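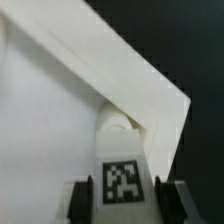 Minutes - Packaging and Panel Components Working Group
Held in the upstairs meeting room, Okton site, Tuesday, July 18, 2023

Present: production, tooling, quality, stores. Apologies from purchasing.

1. Minutes of the previous meeting
Accepted with one correction. Under item 4 the supplier of the primer should read Lemaire, and the reference to Mamia belongs with the carton order.

2. Off-white panels, edge and lip
Quality tabled the May inspection results. Of 3,491 panels checked, 400 were set aside for rework, most for colour variation between the long edge and the main face. The matte finish itself is within specification. Tooling noted that the narrow lip along the long edge collects overspray when parts are hung vertically. Agreed to trial horizontal racking on one line before the rack drawings are changed.

Production asked whether the slanted return could be masked separately. Tooling's view is that masking adds a handling step and a second chance of marking the corner. Left open until the racking trial is reported.

3. Corner damage
Sharp corners continue to be bruised between the finishing area and stores. Stores has tried foam caps from Skendano. They fit, but come off when panels are slid out of the trolley instead of lifted. Quality to write a one-page handling note and post it at both ends of the aisle. Existing trolleys to be relined in grey felt as they come in for service.

4. Cartons
The Mamia carton is adequate for single panels. Paired panels need a divider, and the current divider is 2 mm short on the folded side. Purchasing to request a revised sample. The minimum order is 1,000 dividers, and stores confirmed there is room on the mezzanine if the old pallets are cleared first.

5. Lighting at the inspection bench
Short discussion. Inspectors report that the pale surfaces are hard to read under the present overheads - ridges and shallow dents flatten out. A low side light was borrowed from maintenance and judged an improvement. Maintenance to quote for a permanent fitting.

6. Actions
Tooling: racking trial, report to next meeting.
Quality: handling note; retain colour reference pieces in the labelled drawer.
Stores: clear mezzanine pallets, list trolleys due for relining.
Purchasing: divider sample and lead time.
Maintenance: quote for side light.

7. Other business
The key to the sample cabinet has been missing since the stocktake. A replacement has been ordered.

Meeting closed at 11:40 a.m. Next meeting to be called once the racking results are available.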